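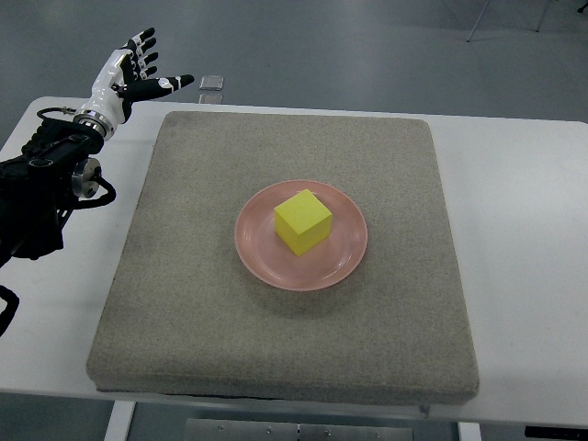 Footsteps Overhead: Floor Coverings and Neighbour Noise in the Wiltow Flats

Project report by Sinéad Kinsella and Junpei Takeda
Tutor: Arnel Dagdag
Handed in Apr 3, 2024

How we came to the subject

Both of us live in flats, and both of us live under somebody. Junpei's upstairs neighbour is a lovely man who works nights and comes home at five in the morning in what must be very solid shoes, and Sinéad spent most of last winter listening to a small child learning to run. So when we were asked to choose a subject from everyday life for our housing module, it didn't take us long to settle on floors, and in particular on what happens to the people downstairs when a carpet is taken up and something hard is put down in its place.

We should say straight away that we are not acousticians. We did borrow a sound meter for an afternoon, and the little we got out of it is further on, but this is mostly a report about people and what they told us over a great many cups of tea.

The Wiltow flats

Wiltow was built as council housing and is now a mixture of rented and privately owned homes. There are 615 flats on the estate, spread over several low blocks, of which Fumitz House and Huerta House are the two we concentrated on. They were put up to the same plan, with concrete floors between the storeys, and they came with fitted carpet throughout, apart from the kitchens and bathrooms.

The old tenancy agreement had a line in it saying that floors in living rooms and bedrooms must be kept "suitably covered". Hardly anyone we spoke to remembered it. When flats were sold, the line was carried over into some of the leases and left out of others, and we couldn't find out from the managing office why that was. Our guess is that different solicitors used different forms, but it is only a guess and we'd be glad to be put right.

What we did

We wrote a short leaflet asking for people's experiences and had 900 copies printed, which was far too many, and the spare ones are still under Junpei's bed. It asked what was on the floor, when it was last changed, and what could be heard from above. We left room at the bottom for anything else people wanted to say, and that turned out to be the best part of the leaflet. Some people filled the space and carried on over the back.

In February we followed up with visits to anyone who had ticked the box to say they didn't mind. We took turns, one of us asking the questions and the other writing things down, and we swapped halfway through the month when Junpei's handwriting became a problem.

We also spent a good morning with Peadar Hegarty, who fitted carpets on the estate for most of his working life and still lives in Huerta House. He explained underlay to us very patiently. Neither of us had given it any thought before, and we now know the difference between felt, foam and crumb rubber and have opinions about all of them.
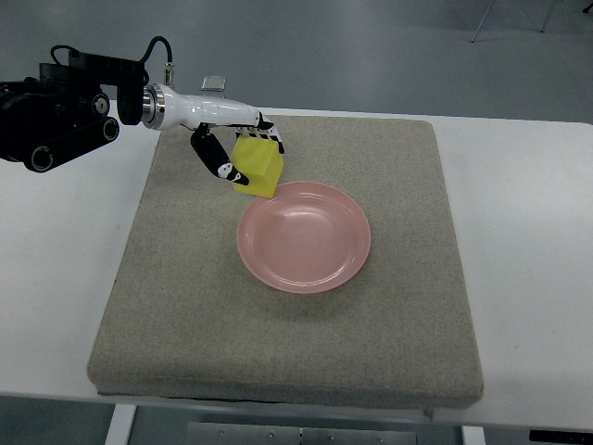

Figure 1. Square of beige-grey carpeted board on a white table.

What people told us

The complaint we heard most often was about chairs. We had expected it to be footsteps, and our title rather shows that, but a dining chair being pushed back over a hard floor came up again and again, and people described it with real feeling. One lady called it "the cow". Footsteps came next, then dropped things, then toys with wheels.

Televisions and music were mentioned much less. Where they were, people tended to feel they could go up and say something about it, because you can ask a neighbour to turn a television down. Asking a neighbour to walk differently is a much harder conversation, and several people told us they had stood outside a door, thought better of it and gone home again.

Oisín Breathnach in Fumitz House gave us the other side. He took up his carpet because of his daughter's asthma and laid a wood-effect floor over the bare concrete, and he had no idea it would make any difference downstairs until a note came through the door. He was mortified. He has since put rugs down in the living room and hallway and felt pads on every chair leg, and he and the neighbour are on good terms. She looks after his tomato plants when the family is away, so that is one story at least with a happy outcome.

Not all of them were like that. We heard about two households that had stopped speaking completely, and we have left out anything that might show which ones they are.

The sound meter

We'd like to make more of this section than we can. The plan was to drop a tennis ball upstairs from a fixed height, first on bare floor and then on a rug, and to take readings in the room below. The rug readings were lower, as anybody would expect. Unfortunately a boiler was running in the downstairs flat for part of the time and we didn't notice until afterwards, so we don't trust the numbers enough to print them. If we did it again we would check for boilers, and we would use something heavier than a tennis ball. Peadar suggested a bag of rice.

What it costs

Cost was behind a good deal of what we heard. Carpet wears out, and in a rented flat it is often the tenant who has to replace it. The Tana Fund, a small local charity, gives grants towards furniture and flooring, and we were shown one quotation for carpeting a whole flat, underlay and fitting included, which came to just under £2,000. The same family had been able to cover their living room in second-hand laminate for almost nothing. It is very hard to blame them, and their neighbour below, to her great credit, didn't.

Suggestions

We think the managing office could put a plain sheet about floors into the pack that new residents get, with a few words on underlay and on felt pads for chairs. A bag of felt pads costs very little and we would happily see one handed over with the keys. We also think it would be kind to have somebody who could carry that awkward first message upstairs, so that it doesn't have to be a note through the door.

We would have liked to talk to more people on the top floors, who have nobody above them and were, understandably, less keen to fill in our leaflet.

Thanks

To everyone at Wiltow who let us in, to Peadar for the underlay lesson, and to Arnel Dagdag, who read two drafts of this and took out a great many commas – any that are left over are our own fault.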